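Tramia：手持夹爪指垫对比数据（透明件与薄板部分）

版本说明更新于 2023年2月19日

先说最要紧的：仓库里的 500 条记录全部是人拿着手持夹爪做出来的，双手各一把，目的是比较几种指垫在透明板、薄板和光滑小件上的表现。如果你正在给自己的夹爪挑指垫，或者想找一批“视觉很难、动作不难”的数据来折腾策略网络，欢迎下载，欢迎提问题，更欢迎来挑毛病！

我们自己做这套东西的时候特别开心。起因很小：Gondangate 工作间里大家为“指垫到底该用硬的还是软的”争了很久，每个人都拿自己最顺手的物件举例，谁也说服不了谁。后来 Rocío Bañuelos 提议干脆录下来，同一批物件，同一张桌子，换垫不换人，录完再吵。录完以后确实还在吵，只是现在吵的时候可以翻记录了。

目录

一、仓库里有什么
二、硬件
三、三种指垫
四、物件
五、任务
六、为什么总在说亚克力
七、录制流程
八、文件结构与字段
九、怎么读数据
十、我们看到的一些现象
十一、已知问题
十二、不适合拿来做什么
十三、贡献与联系
十四、更新记录

一、仓库里有什么

每条记录包含两路腕部视频（左手、右手各一路）、两把夹爪的开合量、两把夹爪的位姿轨迹、一份事件标注，还有一个小小的文本备注。视频和开合量都按 60 Hz 存，时间戳已经对齐到同一个时钟上。备注是录制的人当场口述、事后整理的，语气五花八门，我们没有统一改写，里面常常藏着最有用的信息，比如“右手这下夹到了倒角上，感觉要滑”。强烈建议至少随机翻一些备注看看。

原始的双目校准序列也在，放在 calib 目录下。换过指垫以后相机位置理论上不动，可我们还是每次换垫都重新录了校准，事后证明这个习惯很值，详见“已知问题”。

没有放进来的东西：远处固定相机的视频。当时架过一台，角度老是变，画质也不稳定，最后整路去掉了。对不起，想做第三视角的朋友这次要失望了。

二、硬件

手持夹爪是平行开合的双指结构，连杆打印件，黑色，铰接处压了铜色的衬套。食指扣动扳机，手指合拢，松开以后由弹簧复位。没有电机，夹持力完全来自手，所以同一个人不同时候的力会有差别，这一点写在前面，后面还会提到。

我们试过两种铰接方式。第一种是打印孔直接穿螺栓，便宜，好装，用上几天孔就开始变大，指尖能左右晃，录出来的开合量里会出现一段“扳机动了手指没动”的空程。第二种就是现在的衬套版，装起来麻烦一点（要压平，歪了会卡），可是手感好太多了，空程小到在曲线上几乎看不出来。仓库里全部记录都用衬套版。要是你手头还是第一种，真心推荐换，改完那天大家轮流空夹着玩了半天。

相机装在夹爪上方，朝着指尖看，两根手指始终会出现在画面下部。有人问过我们为什么不把相机往前移一点，让手指少占些画面。移过，移完以后指尖接触的那一小段就看不到了，而对薄板来说那一小段最值钱。所以又移回来了。

曝光和白平衡在每次开录之前手动锁定。透明件对自动曝光非常不友好，板子转一个角度，反光扫过镜头，整个画面就暗一下，策略网络会把这个“暗一下”当成线索来学，我们在早期的小实验里吃过这个亏。

控制与记录用的是我们内部的小程序，叫 Dogar。它负责三件事：收两路视频，收编码器读数，给所有东西盖时间戳。Satish Shakya 写的，代码不长，也放在仓库里，注释是尼泊尔语、英语和中文混着的，看不懂的地方直接开 issue 问他，他回得很快。

三、三种指垫

指垫是可拆的，背后用两颗小螺钉固定在指尖上，换一次几分钟的事。三种垫外形尺寸一致，区别只在接触面。

硬垫（字段里写作 hard）
打印件本体，接触面磨平，没有任何覆盖物。我们拿它当基线。优点是定位准，夹住以后物件几乎没有多余的转动；缺点是怕光滑件，稍微夹偏就会往外挤。

软垫（字段里写作 soft）
本体上贴一层硅胶片。抓光滑小件的时候非常讨喜，新手第一次上手往往最喜欢它。缺点是会粘，松手的时候物件偶尔跟着手指走一小段，薄板尤其明显。硅胶还会沾灰，沾灰以后摩擦力掉得很快，所以每录一组就要擦。

Filta 垫（字段里写作 filta）
Filta 是我们给第三种垫起的名字，本体上包一层带纹理的织物，再薄薄刷一层橡胶。摩擦力介于前两种之间，松手干脆，缺点是边缘会起毛，用久了看起来有点狼狈。起毛到什么程度该换，我们没有定出一个好标准，目前的做法是用指甲刮一下，掉线头就换。

三种垫的打印文件都在 hardware/pads 里。织物和硅胶片我们没有指定型号，手边有什么就用什么，同一批记录用同一卷材料，卷号写在 session 文件里。

四、物件

一共 11 种物件，挑选的时候有意偏向“相机看着头疼”的东西：

透明亚克力厚板，边缘抛光
透明亚克力薄板，边缘未抛光
烟灰色半透明板
磨砂板
带圆角的透明板，表面贴有小圆盘
白色塑料浅盒
玻璃试管架
不锈钢直尺
薄铝片
硬卡纸
木条（对照用，视觉上最简单的一个）

最重的一件是那块厚板，700 克。手持夹爪夹它的时候手腕会累，录制的人普遍在备注里抱怨过。我们本来想换一块轻一点的，后来觉得累也是信息，人累的时候轨迹会抖，位姿里看得见，就留下了。

每种物件的尺寸、重量、材质和表面状态都写在 objects 目录下的说明里。表面状态值得多看一眼：同一块亚克力，刚撕掉保护膜的时候和用过几轮以后，夹起来完全是两种手感，指纹、细划痕、静电吸上来的灰都会影响。我们在每组开始前会擦一次，擦了就在 session 里记 wiped，没擦就空着。

五、任务

任务设计得很朴素，四个：

扶立（stand）：把平放的板沿一条边立起来，保持一小会儿，再放倒。

交接（handover）：右手夹住板的竖边，左手过来夹另一处，右手松开。

移位（shift）：夹住竖边，把立着的板平移到标记线的另一侧，板不能倒。

入盒（place）：把小件放进浅盒的指定格子。

交接是四个里面最难的，也是我们最喜欢的。双手之间要商量，先夹稳再松，松早了板会歪，松晚了两只手较劲。看熟练的人做这个任务特别舒服，左手靠过来的时候会先贴着板面停一下，像是在打招呼。这个“停一下”在开合量曲线上是一个很小的平台，我们做事件标注的时候专门给它留了一个标签 pre_contact。

移位看着简单，做起来很有意思。竖边只有那么一条，夹的高度一变，整块板的倾倒趋势就变了。夹得高，推起来下沿会拖；夹得低，上半截会晃。我们不规定夹持高度，让录制的人自己找，于是每个人的习惯都留在数据里了。

六、为什么总在说亚克力

本来亚克力只是物件表里的几行，录着录着它就成了主角。

原因在于它把两个平时分得很开的问题拧到了一起。从力的角度看，一块立着的平板很听话，两面平行，厚度均匀，夹爪往中间一合就行。从相机的角度看，它几乎是一块“没有”的东西，板面里是桌子的木纹，边缘里是各种方向来的光，还会把手指的一部分折进去。腕部相机离得近，这些效果又被放大了一遍。

所以对一块竖着的透明板，真正能用来定位的往往只剩那条边。抛光边在合适的灯光下会亮成一条带子，里面有许多竖向的亮纹，人一眼就能看出来，网络也很容易抓住它。换一个角度，亮带消失，边缘就融到背景里去了。我们把灯的位置写进了 session，同一批物件分别在顶灯、侧灯和窗光下各录过，想专门研究光照的朋友可以按 light 字段筛。
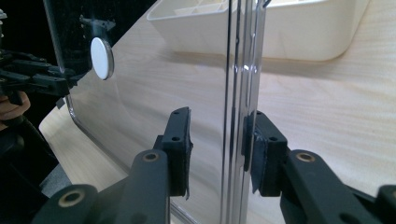
指垫在透明板上的差别也比预想的大。硬垫夹抛光板，接触的一瞬间常常会有一次很小的侧滑，手感上像“咔”地落了位，之后就稳了。软垫没有这个落位，一碰就粘住，好处是快，坏处是碰歪了也粘住，想微调只能松开重来。Filta 垫居中，能感觉到一点点滑，又不至于滑走，好几位录制的人在备注里都写过它“好商量”。我们很喜欢这个说法，后来内部讨论就一直沿用了，哪个垫“好商量”，哪个垫“不讲理”。

还有一个透明件独有的现象：板后面的那根手指也看得见。对不透明的物件，夹持时总有一侧手指或指垫被挡住，网络只能靠另一侧去猜；透明板则把两侧都露出来，只是板后那一侧会错位、会发软，轮廓不那么利落。我们一开始担心这会干扰训练，Rocío 的看法相反，她觉得这等于白送了一路接触信息。两种说法各有各的小实验支持，还没有定论，特别希望有人拿这批数据认真做一做。

如果你打算做透明件分割，标注工具里的自动描边基本帮不上忙，建议从边缘亮带开始手工描，再往板面里补。我们只标了一小部分，放在 masks 目录，质量参差，仅供起步。

七、录制流程

一组（session）的流程固定如下。写得细一点，方便想复现的朋友照着来。

装好指垫，拧紧两颗螺钉。螺钉头不能高出垫面，高出来会先碰到物件，接触信号就全错了。

空夹几次，看开合量曲线回零是否干净。回零不干净时先查复位弹簧，再查衬套有没有卡灰。

录校准序列。两把夹爪各自绕校准板走一圈，动作放慢，太快会糊。

锁曝光，锁白平衡。

擦物件，记录表面状态。

在 Dogar 里选物件、任务、垫型、灯位，填录制人代号。

开始录。每条之间把物件放回起始区域，起始区域是桌上贴的一个框，框内位置和朝向随意，我们鼓励大家每次都换一换。

失败的也留着。板倒了、滑了、两只手撞了，全部保留，标注里写 outcome 为 fail，再加一句原因。失败记录单独看很有意思，好几个硬件上的小改动就是翻失败记录翻出来的。

一组录完以后当场回放一遍，补备注。趁热补，隔一天就想不起来当时为什么会滑了。

录制人之间有差别，代号保留，姓名不公开。每位录制人开始前都练习过，练习的部分没有收进来。有人左撇子，有人手小，扳机行程对手小的人不太友好，这些写在 operators 文件里，按代号查。

八、文件结构与字段

顶层目录：

episodes 每条记录一个文件夹
calib 校准序列
objects 物件说明
masks 少量手工分割
hardware 打印文件、装配说明
dogar 记录程序
scripts 读取、可视化、划分脚本
sessions 每组的环境与设置

每个 episode 文件夹里：

left_video 左手腕部视频
right_video 右手腕部视频
grip 两把夹爪的开合量，单位毫米
pose 两把夹爪的位姿，位置用米，姿态用四元数，顺序为 x y z w
events 事件标注，含起止时间
note 备注文本
meta 元信息

meta 里的主要字段：

session 所属组
object 物件代号
task 任务名，取 stand、handover、shift、place 之一
pad 垫型，取 hard、soft、filta 之一
light 灯位，取 top、side、window 之一
wiped 是否擦过
operator 录制人代号
outcome 结果，取 success、fail、partial 之一
pose_quality 位姿质量，取 good、fair、poor 之一

关于 partial：任务目标达到了，过程里有明显的补救动作，比如滑了一下又夹回来。这个标签主观性比较强，两个人标同一条有时会不一样。拿不准的条目我们在备注里写了理由，不同意可以改，改完发个合并请求就行。

事件标签一共用到这些：approach（接近）、pre_contact（贴近停顿）、contact（接触）、slip（滑动）、regrasp（重夹）、release（松开）、retreat（撤离）。slip 的起点由人看视频和开合量曲线共同判断，肉眼能看到的才标，微小滑动大概率漏标。

九、怎么读数据

scripts 里有一个最小读取脚本，依赖很少，装好 Python 和常用的数值库就能跑。给它一个 episode 文件夹路径，它会返回对齐好的字典。再给它一个 show 参数，会弹出一个窗口，左边视频，右边开合量曲线，拖动时间轴两边一起走。强烈建议先用它看几条再写自己的加载器，看两条交接任务，对 pre_contact 那个小平台就有感觉了。

划分脚本提供三种划分方式：

按录制人划分，测试集里的人在训练集里没出现过。
按物件划分，测试集里是没见过的物件。
按垫型划分，在两种垫上训练，在第三种上测试。

第三种划分是我们做这个数据集的本意，也是目前看来最难的。三种垫在画面里长得不一样，网络很容易记住“看到毛边就晚一点合”，换个垫就乱了。想比较方法的话请写明用了哪种划分，不然结果没法放在一起看。

随机划分我们没有提供。同一组里相邻的记录太像了，随机划分出来的数字会好看得离谱。

内存不够的话，视频可以只读关键段。events 里的 approach 起点到 release 终点通常就够了，其余时间多半是手在回起始位置。

十、我们看到的一些现象

以下是录制和初步分析中的观察，没有做过严格的统计检验，当成茶余饭后的聊天来看比较合适。有些可能只对我们这几位录制人成立。

硬垫的成功条目里，接触阶段最短，接近阶段最长。大家知道它不容错，所以靠近的时候格外仔细。

软垫刚好反过来，接近很快，松开很慢。松开慢是因为粘，手指张开以后板边还会跟着动一下，要等它自己掉下来，或者轻轻拧一下手腕。

Filta 垫的重夹比另外两种多，可是重夹以后成功的也多。我们的解释是它允许人在不完全松开的情况下挪一挪，大家就更愿意挪。

薄铝片让所有垫都很难堪。立起来的时候它会弯，弯了以后两侧接触面不再平行，硬垫只剩一条线在受力。下一批我们打算给指垫加一点浮动，看看能不能好些。

硬卡纸意外地适合软垫，而且视觉上很简单，非常适合当热身任务。第一次用手持夹爪的朋友建议从它开始。

不锈钢直尺在侧灯下的反光会扫过整个画面，位姿估计偶尔会跳，跳得厉害的都标了 poor。

双手交接时，多数人习惯后来的那只手夹得更低。问大家为什么，回答是“高处已经有一只手了，碍事”。我们试过要求反过来做，所有人都说别扭，那几条也留在数据里，备注写了“反向”。

至于哪种垫最好，组内到现在也没有统一意见。Satish 坚定地站硬垫，他的理由是策略部署到机械臂上以后，可重复性比容错更要紧。Rocío 站 Filta，她关心的是采集时人的动作自然不自然。两个人都有道理，数据都在这里，你来判断！

十一、已知问题

位姿跟踪在大块透明板遮住镜头时会变差。跟踪器把板面上的反光当成了特征点，板一转，它以为相机在转。受影响的记录 pose_quality 为 poor，训练时可以先排除，也可以拿来测鲁棒性。

换硅胶垫以后，左手夹爪的相机支架有过一次松动，换垫时拧螺钉带到了支架。因为每次换垫都重录了校准，所以用对应组的校准就没问题；偷懒全程用同一份校准的话，软垫的部分记录会整体偏一点。请务必按 session 取校准。

编码器零点有慢漂移。每条记录开头有一段空夹，读取脚本默认用它来归零。关掉归零选项会看到原始值，两者差得不多，做精细力学分析的人请留意。

夹持力没有测。我们很想要，手上的薄膜传感器贴上去以后改变了垫面的厚度和手感，三种垫就不再可比，于是放弃了。开合量加上材料的大致软硬可以推一个相对值，仅此而已。

窗光条件下的记录里，同一组前后的亮度会变，天上有云。曝光锁定以后这个变化会直接反映到画面亮度上，没有做补偿。

有几条记录的备注和垫型对不上，口述时说错了。以 meta 为准。

masks 里磨砂板的轮廓画得偏大，标的时候把投影也圈进去了，还没来得及修。

十二、不适合拿来做什么

请别用它评价某种指垫在工业现场的寿命。我们的使用强度很低，桌面很干净，没有油，没有水，也没有高温。

请别把人的成功率直接当成机械臂的成功率。手会顺着物件走，会在滑动的一瞬间自己调整，眼睛还能绕过相机去看。记录里的视频只是人所看到的一部分。

也不建议单独用它训练通用抓取策略。物件种类少，桌面单一，任务集中在板边夹持上，拿来做补充很合适，当主菜分量不够。

视频里可能出现录制人的手。已知能认出个人身份的内容都剔除了，如果你发现遗漏，请来信，我们会尽快处理并更新版本。

十三、贡献与联系

特别想收到的东西，按想要的程度排：

同样的物件表、同样的任务、你自己的指垫。哪怕只录一小批，我们也会很高兴地合并进来，垫型字段可以新增。

更多透明件的分割标注，尤其是板面有反光的那些帧。

位姿跟踪的改进。如果你的方法能把 poor 变成 good，请一定告诉我们，我们愿意把整批位姿重新跑一遍。

硬件上的点子。浮动指尖、快换接口、给手小的人用的短行程扳机，都在愿望单上。短行程扳机已经有一版草图，放在 hardware/draft 里，没有打印验证过，先打印的人请回报一下卡不卡。

提交新记录之前，请用 scripts 里的检查脚本过一遍。它会检查时间戳是否单调、两路视频帧数是否一致、meta 字段是否齐全、事件是否有重叠。报错信息写得比较啰嗦，是故意的，早先的版本只说“格式错误”，大家都被折磨过。

硬件和标注的问题找 Rocío Bañuelos，Dogar 和读取脚本的问题找 Satish Shakya，直接在仓库里开 issue 并点名即可。中文、英文、西班牙文都可以。

使用条款：数据、打印文件可以自由使用、修改和再分发，注明来自 Tramia 项目即可。代码的许可写在各自目录里。用在论文里的话，麻烦在 issue 里留个链接，我们会全组一起读。

十四、更新记录

当前版本
补充窗光条件下的交接任务。
events 新增 pre_contact 标签，旧记录已全部回标。
修正烟灰色半透明板的重量，之前填的是带保护膜称的。
检查脚本现在会提示缺少 wiped 字段。
读取脚本的四元数顺序写进了文档，之前只写在代码注释里，害好几位朋友的轨迹拧成了麻花，抱歉！

上一版本
全部夹爪换成衬套版，删除旧版铰接的记录。
加入 Filta 垫。
加入按垫型划分的脚本。

最初版本
只有硬垫和软垫，只有扶立与移位两个任务。

下一版计划
浮动指尖。
薄铝片单独做一组，三种灯位都录。
把 masks 里磨砂板的轮廓修掉。
试一试给板边贴细条标记，看位姿能改善多少，同时保留不贴的对照。标记条的宽度还在讨论，有经验的朋友请到 issue 里说一声。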